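Folding Less

We moved to the apartment on Clonby Street in November, and the laundry has been a problem ever since. The old place had a utility room with a counter. This one has a closet with a stacked washer and dryer, a bifold door that comes off its track, and about two feet of clearance in front of it. There is nowhere to fold anything unless you carry it somewhere else.

So for months the clean clothes went into a basket, the basket went into the bedroom, and we dressed out of it until it was empty or until the dirty stuff got mixed in. I rewashed a lot of clean shirts that way. Virgilio Sebastian, who I share the place with, has a higher tolerance for this than I do. He would have gone on forever.

In the spring I decided to fix it, and I started by counting. I pulled out every piece of clothing I owned, not including socks and underwear, and wrote it down. The total was 128. Of those, 43 were t-shirts. I work from home four days out of five and I don't need 43 t-shirts. I probably wear ten of them.

I got rid of a lot. Two bags went to the thrift store on Salazar Avenue and one bag of stained things went into the rag bin under the sink. I kept the shirts that have gone soft, the ones I reach for first, even when the color has faded. A few of them are older than my car. 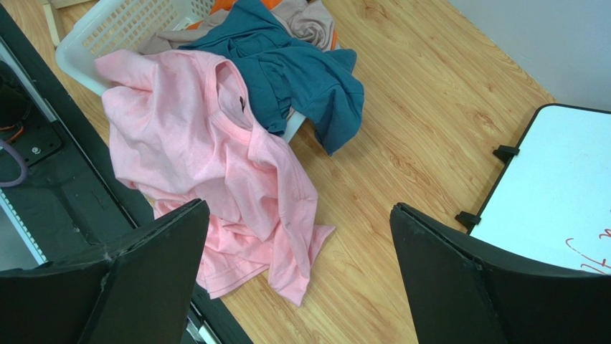 Filed under: Home, Laundry

The pink one is a good case. It's a plain crew neck, light pink, and it has that slightly heathered look. It will never be a nice shirt. I wear it more than anything else I own, and it stayed. The teal one stayed too. It takes up more room in the basket than it should, and so does anything else with some weight to it.

The basket is white plastic with small slots in the side. I thought about replacing it with one of those divided hampers on wheels. I measured the closet and it wouldn't have fit with the door closed, so I kept what I had.

What I changed was where the folding happens. I do it on the bedroom floor now. I tip the basket over, pull things out as they come, and sort them into piles around me. The bed seemed like the obvious place, but things I put on the bed tend to stay there until night, and then they get moved to the chair. Nobody can walk through the room with shirts on the floor, so they get folded.

I also stopped folding everything. T-shirts get folded in thirds and then in half, and they stand up in the drawer. Pants get hung. Pajamas and workout clothes go into a bin in whatever shape they're in, and I haven't noticed any difference when I put them on.

A load takes me some 2 songs longer than it used to take to dump it all on the chair. I can live with that.

The bifold door is still off its track. I ordered a replacement pivot from Cendon Hardware and they sent the wrong size, so that's going back. If anyone has dealt with one of these in an older building, leave a comment and tell me which part you bought.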